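Pre-purchase checklist: Wustora practice simulator, gripper module
Supplier: Predau
Filled in by: Nour Matar, Paredes workshop
Second reader: Teodoro Mateos
Round: June, trial license

Marks: OK / NO / OPEN. Comments go under the item they belong to.

1. Installation and access

1.1 Installs from the supplied package without help: OK
Took 25 minutes. The sales sheet says "instant."

1.2 Runs on our existing workstations: OPEN
Ran on the newer one. The older one starts it and then sits there. Predau says to update the graphics driver, which is what they said last time as well.

1.3 Works with the network cable out: NO
License check fails after the first restart. If operators are to train in the back building this has to be fixed before we talk about money.

2. Stop and limit functions

2.1 On-screen stop halts all motion: OK
Tried in 7 different poses.

2.2 Stop needs a deliberate reset: NO
Clicking anywhere in the window clears it. I would not want a new operator learning that habit and taking it to the floor.

2.3 Joint limits match the real arm: OPEN
The manual lists 143 degrees for the wrist, the settings page lists 186. Asked Predau which one the simulator uses. Answer: "both are supported." T.M. to ask again in writing.

2.4 Collision warning on contact with a wall: NO
No sound, no message, only a line in the log. The Dander package we looked at before this one at least beeped.

3. Views and room models

3.1 Gripper view can be selected and held: OK

3.2 Fingers can be told apart from the background: OK
Better than I expected. The light inner faces help.

3.3 Operator can tell which way is up: OPEN
With the wrist turned hard over, the view tilts with it and there is no horizon line or level mark in the view. Predau calls this realistic. Maybe so, but a trainee gets lost in it.

3.4 Surfaces give some sense of distance: NO
The tiled ceiling is fine, since the seams draw together as they go back. The dark surface has nothing on it and could be near or far.

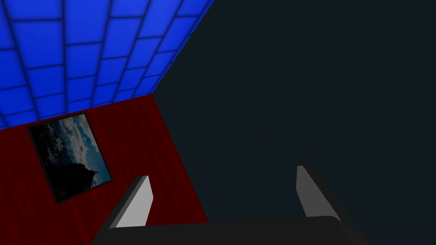

Item 3.4. Gripper view, jaws open. Tiled ceiling at upper left, plain dark surface at right.

3.5 Room models resemble a workplace: NO
Red wall and a framed picture of clouds. We asked for a work cell.

4. Paperwork

4.1 Manual matches the installed version: NO
Menu names differ in two chapters.

4.2 Support terms stated in writing: OPEN
Draft only, unsigned.

Result: not approved for operator training. Extend the trial if it costs nothing. Recheck 2.2, 2.3 and 3.4 on the next version.

T.M.: Agree, except I would mark 3.3 as NO.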